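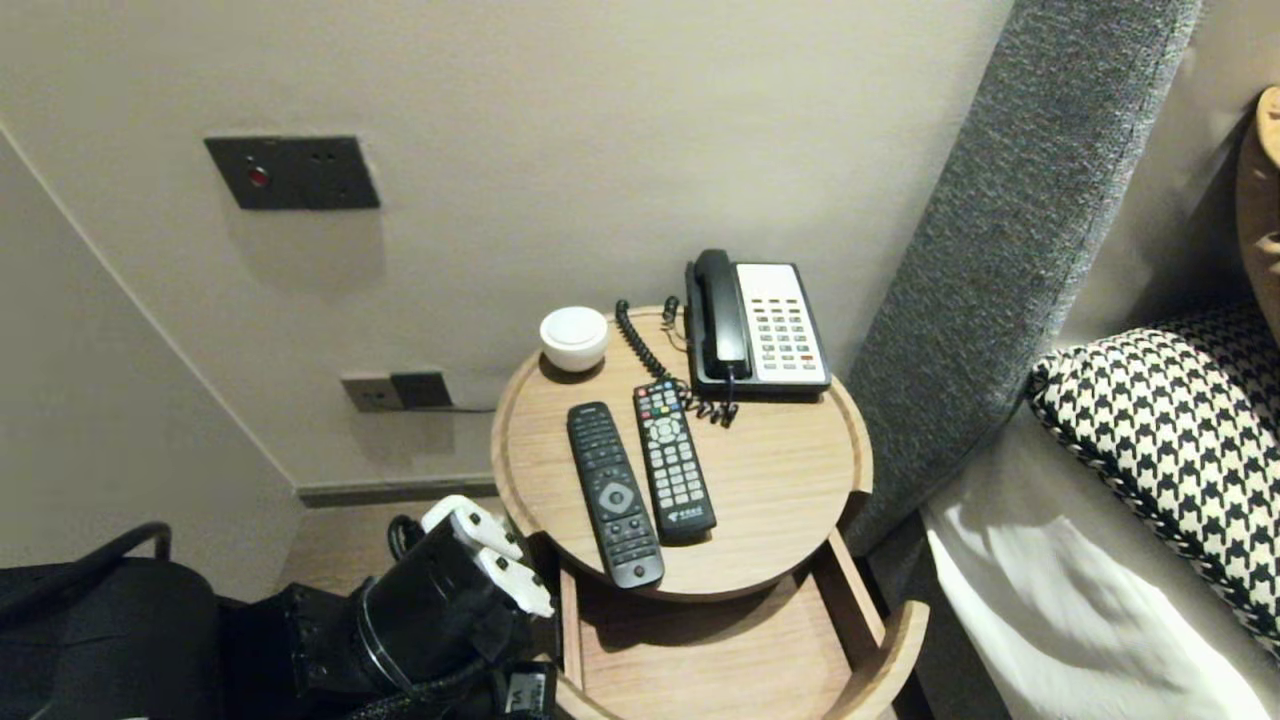
Figure 2. Guest room telephone on the bedside table.

Section 4. Setting Up Guest Room Telephones

This section covers the connection and programming of corded room telephones on the Pavby house telephone system. It is intended for front office and engineering staff. Work on the main switchboard cabinet is described in Section 7 and must be carried out only by a Grandex service technician.

4.1 Before You Begin

Obtain the current room and extension list from the front office. The extension number is normally the same as the room number. Rooms on the garden level are an exception and use the extensions printed on the back page of the list.

Confirm that the room is vacant and has been blocked in the reservation system. Programming a line clears any stored messages and wake-up calls for that extension.

CAUTION: Do not connect a telephone during an electrical storm. Do not use a line cord with cracked or exposed wiring.

4.2 Connecting the Telephone

1. Place the telephone on a flat, dry surface within reach of a person lying in bed. Keep it clear of the edge.
2. Plug one end of the line cord into the jack on the telephone marked LINE. Plug the other end into the wall jack. Each plug clicks when fully seated.
3. Connect the coiled cord to the handset and to the jack marked HANDSET.
4. Route the line cord behind the furniture. The cord must not cross a walkway or pass under a carpet.
5. Lift the handset and listen for a steady dial tone.

NOTE: A broken or stuttering tone means that a message is waiting on the extension. It is not a fault. Clear the message before continuing.

4.3 Assigning the Extension

1. With the handset lifted, dial 377. Two short tones will be heard.
2. Enter the engineering passcode, followed by the pound key.
3. Enter the extension number from the room list, followed by the pound key.
4. Wait for the confirmation tone and replace the handset.
5. From another house telephone, dial the new extension and confirm that the correct telephone rings.

If a rapid busy signal is heard after step 3, the extension is already assigned to another line. Do not enter it again. Report the room number to Hsin-yi Yeh in the engineering office, who maintains the assignment records.

4.4 Ringer Volume and Message Light

Set the ringer switch to the middle position. The high position is reserved for accessible rooms and for rooms where a guest has asked for it. The ringer must never be left off in a vacant room.

To test the message light, dial 161 from the room telephone and hang up. The light should flash within 75 seconds. Dial 161 again to turn it off.

4.5 Emergency Call Test

Every newly connected telephone must be tested before the room is released for sale.

1. Notify the front desk that a test call is about to be made.
2. Lift the handset and press the key programmed for the front desk.
3. Ask the operator to read back the room number shown on the console.
4. If the number is wrong, repeat the procedure in 4.3 and test again.

CAUTION: Do not place test calls to public emergency services. Such tests are arranged in advance by Raelene Nepia, Director of Guest Safety.

4.6 Cleaning

Wipe the handset and keypad with a soft cloth lightly dampened with an approved disinfectant. Do not spray liquid directly onto the telephone. Replace the dialing instruction card if it is marked or missing. Cards are stocked in the housekeeping office and may be reordered from Dakunico.

Section revised August 30, 2020. Approved by Lingyun Qin, Engineering.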